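Home Diary Archive Notes Contact

June
By Dilruba Roy
4 min read

Fault on the left hand, and a long afternoon

Started at 2 with the folding set-up we've been using since the move from the Trarkside flat. The plan was trousers only, because shirts went fine last month and trousers are where the counts have been falling behind. The running total stood at 1,257 folds when I switched on, across all garments, and I wanted to get it past 1,300 before tea. I didn't.

The first hour was normal. Leg over leg, smooth, fold at the knee, fold again, shake it out, start over. My wrists ache less now that I rest them between goes. I wrote each fold down in the Salitz notebook as usual and had nothing in the remarks column for the first 29.

On the next one the left hand closed by itself. I had my finger off the trigger and was only reaching across to straighten a cuff. It shut on the cloth, held for a second or two, then let go. No pinch to me, only a handful of knit. I put it down to my own clumsiness and carried on, and it happened again before I had finished the same pair. I should have stopped the first time. The sheet says stop the first time.

I unplugged the left one, waited, plugged it back in and let it run through its opening and closing check. It passed. Spread the trousers out again and went back to work.

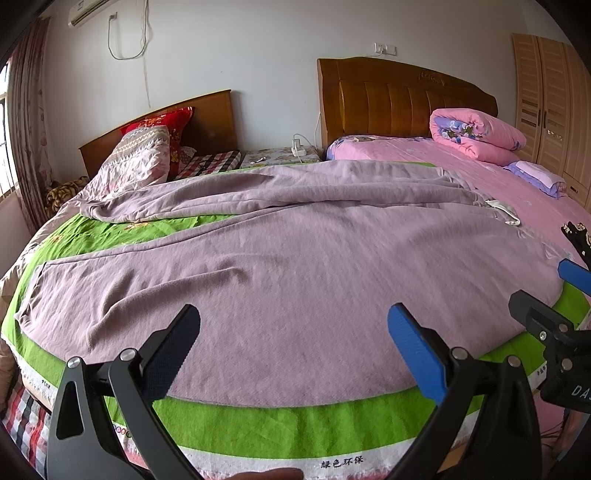
What I found in the cable

The third time it shut while I was lifting the waistband, and it wouldn't open. The trigger did nothing. I pulled the power at the block and worked the fingers apart by hand, which they allow once the motor is dead, though it takes more force than you'd like. The knit has a pulled thread at the waist now. The trousers are old, so no great loss.

With everything off I went along the left cable a bit at a time. About a hand's width below the housing the outer cover had gone soft and slightly flat. Bending it one way felt the same as anywhere else along the length. Bending it the other way I could feel something give inside. My guess is that the signal wire is broken and only touching some of the time. That would explain why the check passed: the cable was lying straight on the bed when I ran it.

Rang Stasteck at half past four. The man on the support line asked me to read out the fault list, so I had to power it up again with the hand laid on the floor well away from me. It showed two position errors and one loss of signal, all from this afternoon. He said the loss of signal should have opened the fingers and cut the motor. It did neither. He took that part more seriously than the cable and asked me to say it again while he typed. I'm not to use either hand until they've looked at the settings, even though the right one has never put a foot wrong.

A new cable is coming, and a form. The form wants to know if anyone was hurt (no), if there were children in the room (no), and how long my finger was between the arms. I put that I didn't know. I do put a finger in there when I'm tidying an edge, and I hadn't thought much about it until I saw the question typed out. The closing force is given in the Bustamante manual, somewhere in the back pages, and I didn't go and look it up tonight.

Things to change before I start again. Clip the cable to my sleeve so it stops taking its bend in the same place every time. Move the power block to where I can reach it without leaning over the work, as I lost a good few seconds to that today. Use the folding stick for cuffs. Run the check with the cable bent both ways, and write down that I did.

Lost almost 90 minutes all told, counting the phone call. I've crossed out the last three lines in the notebook and written "left hand fault, do not use" beside them so they don't get added to the total by mistake.

Both hands are in their case with tape over the plug of the left one. The trousers are folded, by me, and back in the drawer. Need to ring again if the parcel hasn't come by the time the shirts are due.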